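Garden tools – tray tidy, December

Quick gallery from the potting corner. Hand tools, one teal tray, a brush, a glove that needs a wash. Plan was to get the lot sorted before the Skultbridge plot shuts for winter. More pics when I get a minuet. 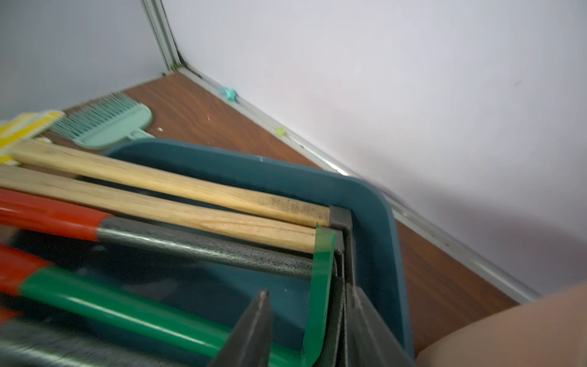 Words and pics: Verna Obi
December 12, 2025

Handles first. One of the wooden ones has split along the grain near the tip – sand it or bin it? Shufen Xiao says linseed oil and leave it alone. Green and red one is fine.

Next up, the hoes, heads up against the side and handles out over the rim. Red grip is easy to spot in long grass, wish they all had one. Mint brush goes back with this set.

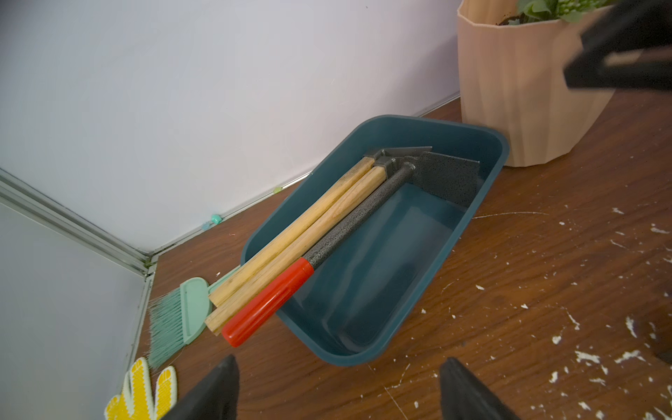
Floor and plant

Bits of white all over the woodgrain, still to sweep. Plant stays put in its woven basket, pale green blooms and little daisies. No watering, its artificial. 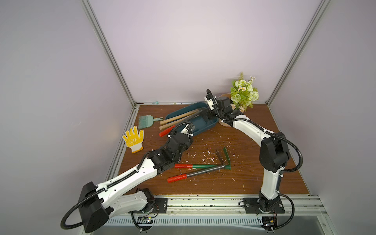

Tray, plant and crumbs.

Two red handled tools out front, wooden pair in the tray. Glove on the left, brush above it. Labels for the shed hooks are with Guoqing Gu, ask him.

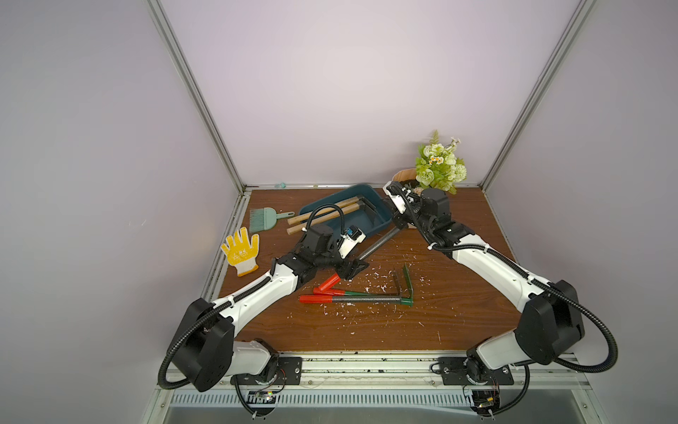
Red grips in front, wooden handles behind.

Print this page | E-mail this page

Contact Verna Obi | © 2025 Skultbridge Plots | Back to top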